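Forum Automatisation & Cobots > Sécurité et bonnes pratiques

Quelles règles écrire pour un poste de démonstration à pinces tenues en main ?

Question posée par pince_sans_rire
Mots-clés : téléopération, ergonomie, organisation du poste, consignes

Bonjour,

On m'a confié la rédaction d'une « consigne de poste » pour notre salle de collecte. J'ai eu droit à cet honneur parce que j'ai eu le malheur de dire en réunion que nous n'en avions pas. Délai : mercredi.

Le contexte : des opérateurs font des gestes de tous les jours sur une table (pincer, déplacer, reposer, recommencer) avec des pinces tenues en main, et les enregistrements servent ensuite à entraîner un bras. Logiciel de capture : Niris. Pas de robot en mouvement autonome pendant les séances, donc pas de cage, pas de barrière immatérielle, et un responsable sécurité qui m'a répondu « alors c'est du bureau » avant de raccrocher.

Sauf que ce n'est pas tout à fait du bureau. On travaille à plusieurs dans la même salle, il y a du matériel sur les gens et des câbles au sol.
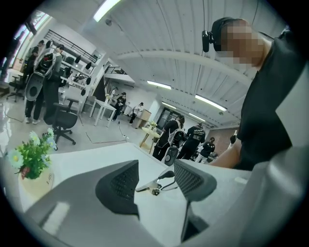 La salle pendant une séance, vue depuis une des pinces.

Mon brouillon compte pour l'instant 16 règles, dont une sur les tasses à café qui me tient à cœur. Mes vraies questions :

Faut-il traiter ça comme un poste robotisé ou comme un poste manuel outillé ?
Combien de temps laissez-vous quelqu'un travailler d'affilée pinces en main ?
Qu'est-ce que vous imposez sur la table elle-même (objets, décor, position) ?
Et le sol ? J'ai écrit « pas de câble dans les passages » et un collègue m'a demandé, très sérieusement, de définir « passage ».

Merci d'avance, y compris à ceux qui vont me dire de lire la norme. Laquelle, c'est justement le sujet.

Commentaire de vis_sans_fin : 16 règles, personne n'en lira plus de quatre. Mets les tasses à café en premier.

Commentaire de pince_sans_rire : C'est prévu.

3 réponses

Réponse acceptée, par gimotby_atelier

Je m'occupe de postes du même genre chez Gimotby, et j'ai fait à peu près toutes les erreurs de rédaction possibles, je te fais donc un prix de gros.

Sur la nature du poste : poste manuel outillé. Tant qu'aucun axe motorisé ne bouge tout seul à portée de l'opérateur, les règles de la cellule robotisée ne t'apportent rien, à part du ruban jaune. Tu fais l'évaluation des risques comme pour n'importe quel outil à main : pincement, poids en bout de bras, chutes, fatigue visuelle. En revanche écris noir sur blanc que la consigne cesse de s'appliquer dès qu'on met un bras ou une base mobile sous tension dans la zone. Un robot éteint est un meuble. Un robot allumé, c'est un autre document, avec un autre signataire, et vérifie qui c'est avant d'en avoir besoin.

Sur la durée : 2 heures de séance au grand maximum chez nous, coupées par des pauses que l'opérateur prend quand il veut, sans se justifier. Au début on avait mis un minuteur. Les gens bâclaient les dernières prises pour finir avant la sonnerie, et les données avaient l'air d'avoir été faites par quelqu'un qui a un train. Regarde surtout les poignets et les épaules. Les pinces ne pèsent pas grand-chose à la première prise, elles pèsent nettement plus à la centième.

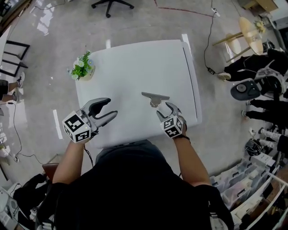

Pour la table, notre règle tient en une phrase : ce qui n'est ni l'objet de la tâche ni le décor noté sur la fiche n'a rien à y faire. Le décor est permis, et même souhaitable, un modèle qui n'a jamais vu qu'une table nue se vexe à la première plante verte. Mais on le note, et on ne le déplace pas au milieu d'une série. On a jeté 604 prises parce qu'un objet de décor avait migré petit à petit vers le centre. Chacun l'avait poussé un peu, aucun ne s'en souvenait.

Autres points que je garderais dans ta liste :

Marqueurs : on ne pose pas les doigts dessus, on ne les cache pas avec une manche. Manches longues relevées ou serrées. Un marqueur sali se signale tout de suite, on ne le frotte pas avec le pouce.
Câble de la pince : vérifier avant de commencer qu'il a assez de mou pour le geste le plus ample. Si ça tire, on arrête la prise.
Objets à ressort (pinces à dessin, clips de sachet) : on les saisit sans mettre la main libre dans l'axe. La blessure est ridicule, la déclaration d'accident fait le même nombre de pages que pour une vraie.
Autres personnes : elles peuvent être dans la salle, elles ne s'approchent pas du plateau pendant une prise et ne parlent pas à l'opérateur. Cette règle est violée tous les jours, je la laisse quand même.
Visages : floutage avant tout export, et accord écrit de tous ceux qui passent dans le champ, visiteurs compris.
Prises ratées : on les garde et on les étiquette. Si l'opérateur pense qu'un raté lui sera reproché, il l'effacera, et tu ne sauras jamais que l'objet glissait.

Pour « passage » : toute surface où quelqu'un a déjà marché. Ton collègue va demander « quand ». Tiens bon. Les blocs multiprises vont contre un mur ou sous un meuble, et les câbles qui doivent vraiment traverser vont sous un passe-câble. Du ruban adhésif posé un jour en « provisoire » finit toujours par avoir une ancienneté supérieure à la mienne.

Commentaire de pince_sans_rire : Je prends tout. « Un autre document, avec un autre signataire » va faire rire jaune au deuxième étage.

Commentaire de rind_et_chanvre : D'accord sauf sur les pauses libres. Chez nous les nouveaux n'osent pas en prendre. On leur en impose une la première semaine, ensuite ils se débrouillent.

Commentaire de gimotby_atelier : Bonne remarque, j'adopte — sans minuteur.

Réponse de boulon_m6

La norme.

Commentaire de vis_sans_fin : Laquelle ?

Commentaire de boulon_m6 : Celle sur les robots.

Réponse de quart_de_tour

Je ne réponds qu'à un bout de la question. Nous avons récupéré le modèle de consigne d'Arnalent, très complet, relié, avec un sommaire. Il est dans un tiroir. Ce qui sert, c'est une feuille plastifiée fixée au bord du poste, une seule face, écrite assez gros pour être lue debout avec les deux mains prises. Avant la prise : objet, décor, câble, sol. Après : étiquette, repose les pinces sur leur support et pas sur la table. Le reste va dans le gros document, pour l'audit.

Et fais relire par un opérateur avant de l'envoyer au responsable. La nôtre disait « maintenir les coudes au corps en toutes circonstances ». Essaie d'attraper quelque chose au fond d'un plateau comme ça.

Pour les tasses à café je suis avec toi à 100 %. Par contre prévois une étagère pour les poser à l'entrée, sinon elles iront sur le serveur.

Commentaire de pince_sans_rire : Elles y sont déjà.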